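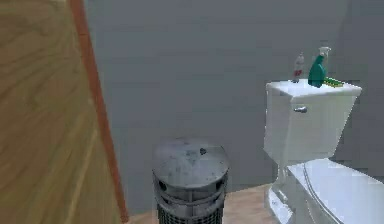 Paweena Sukprasert wrote after the last edition that her closer slammed for two weeks before she found the latch valve, and asked that it come before the sweep valve in the text. The order has been changed in section 4.3.

4. Adjusting the Riltden 2801 door closer

4.1 Before you start

The 2801 is a surface-mounted hydraulic closer for interior swing doors. It leaves the factory with the spring at its lowest setting and all valves partly closed. Do not adjust any valve until the arm is connected and the cover is off.

You need the hex key supplied in the hardware bag, a Phillips screwdriver and a watch with a second hand. Check first that the door swings freely with the arm disconnected. A door that binds on the frame or drags on the floor cannot be corrected at the closer. Reset the hinges, then return to this section.

CAUTION: Never back a valve screw out past the face of the closer body. Fluid will escape under pressure and the unit must be replaced. It cannot be refilled.

4.2 Spring power

1. Close the door fully.
2. Find the power adjustment nut at the end of the body farthest from the hinges.
3. Turn the nut clockwise to add power. Use full turns only, and stop at 17. The nut will keep moving past this point, but the spring will coil-bind and the arm will not open to its rated angle.
4. Open the door by hand and let it close. If it stops short of the latch, add two full turns and repeat.

Note: Doors on an accessible route may be subject to a limit on opening force. Measure with a door pressure gauge after each change. If the door will not latch within the limit, look at the strike plate and the gasketing before adding power.

4.3 Closing speed

The valves are marked L (latch), S (sweep) and B (backcheck). Clockwise slows the door, counterclockwise speeds it up. Move each screw no more than an eighth of a turn at a time and cycle the door twice before judging the result.

1. Set L so that the door covers the last few inches without slamming and still engages the latch bolt.
2. Set S so that the door moves at an even rate from fully open to the start of the latch range.
3. Go back to L. A change at S usually shifts it slightly.

Fluid thickens as it cools. If the building is unheated overnight, make the final adjustment in the morning and check it again at midday.

4.4 Backcheck

Backcheck cushions the door when it is thrown open. It begins at 70 degrees with the arm in the standard position. Set B so that resistance builds gradually. A hard stop puts the full load on the arm screws and will pull them out of the door in time.

CAUTION: Backcheck does not replace a floor or wall stop. Fit a stop wherever the door can reach a wall, a fixture or another door.

4.5 Hold-open arm (Groltus arm only)

1. Open the door to the angle required.
2. Tighten the hold-open nut at the elbow until the door stays in place.
3. Pull the door closed by hand. It should release with a firm pull. If it does not, loosen the nut a quarter turn.

Do not fit the hold-open arm to a fire-rated door.

4.6 Final check

Replace the cover and cycle the door 30 times — by hand, from different angles — and confirm that it latches on every cycle. Retighten the arm screws. Write the number of spring turns on the label inside the cover, where the next person to service the unit will look for it.

Recheck the arm screws after one month. For leaks, noise or a door that closes in jerks, see section 6.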